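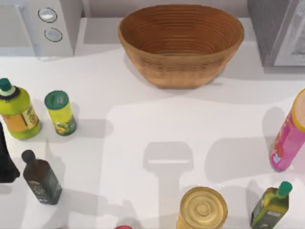 Seon-mi Na wanted to know, before the visitors had their coats off, why we bother with shadows in a simulator at all. Fair. I said the policy sees them, so they stay. She wrote that down, which worried me.

Feb 23, 2021. Open day, sim kitchen demo for the Gurnska people. 28 signed up, 18 came. Seed 2527 again - it behaves when watched.

Consuelo drove. Kept the bread basket at the back and the middle of the counter clear so the arms had room. Visitors asked mostly about the pink can. Could we swap in their own packaging? Told them June, then regretted it.

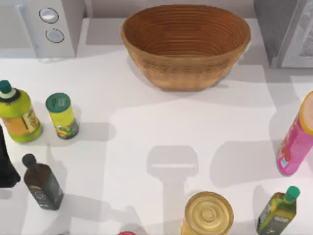 Wandavton Manipulation Group / Shared notebook / Demos

Reset took about 60 seconds with the lighting on, long enough for a man from De Graaf to explain our own contact model to me.

To do:
- labels still mush at this resolution, ask Taline for better textures
- check the gripper shadow against the light position
- find out who told them there would be lunch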